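**Finishing room operators (5 posts), Woldemariam Laundry Services, Prurstead**

Woldemariam washes and finishes linen, workwear and small personal items for care homes, hotels and two boarding schools. We have 108 people on the Prurstead site. We are recruiting five operators for the finishing room, where part of the hanging and pairing work is now shared with two-armed robots.

Please read the whole advert before you apply. The job is different from the one we advertised in February, and some of the people who applied then may find this one suits them better, or less well.

**What has changed**

Until this year, small items were hung and paired by hand for the full shift. It is slow work done with the arms raised, and sore shoulders were the main complaint in the room. A robot station, which we call Rudora, now does some of the hanging. Operators set it up, feed it, watch it and put right what it gets wrong. It still gets a fair amount wrong. Thin socks, anything with a frill and anything inside out go to the hand benches.

No one in the finishing room lost their job when the stations came in. Two people moved to dispatch at their own request, and the posts advertised here include theirs. The hourly target for individual operators has been dropped and there is now one target for the room. Some staff like this and some do not. Stations record their own stoppages, and the agreement with staff is that these records are not used to assess a person's work. 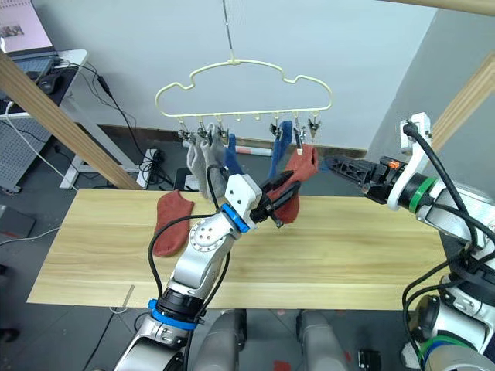 *Rudora at work: hanging socks with clips, one red sock in the gripper and another on the table.*

**The work**

- Sorting small items at the bench and laying them out for the station
- Loading hangers, checking clips and replacing worn ones
- Clearing a stopped station, using the lock-off procedure every time
- Hand hanging, pairing and folding. Expect this to be about half of your shift
- Writing faults in the station book in enough detail for the next shift to use
- Taking finished loads to the dispatch cage

Operators rotate between station and bench every two hours. You will not be left at a station for a whole shift, and you will not be asked to repair one. Repairs are done by Gorazd Spahić and the maintenance team.

**What we are looking for**

You do not need experience with robots. Laundry, packing, kitchen or care work is all useful. You should be able to stand for most of a shift, tell similar colours apart with or without glasses, and read and write short notes in English. We need people who will stop a station when they are unsure and call someone over.

**Training**

Three paid weeks. The first is entirely at the hand benches, so that you know what a properly hung item looks like. The second and third are at a station with an experienced operator. You will then be signed off on our Tramance stock system, which takes a morning.

**Pay and hours**

£687 a week before tax for the late shift, including the shift allowance. There is a payment of £1,000 after your first full year. Overalls are provided and washed on site. The 14 bus stops at the gate, but the last one leaves before the late shift ends, so check how you would get home.

**How to apply**

Send a CV or a letter to Salamatu Quaye, Finishing Room Manager, at the Prurstead site, or hand it in at the gatehouse. A page is enough. Tell us what work you have done and when you could start. The closing date is 15 October 2023.

Everyone we interview will spend an hour in the finishing room first, with time to talk to the operators without a manager present. If you need a different arrangement for the visit or the interview, say so in your letter.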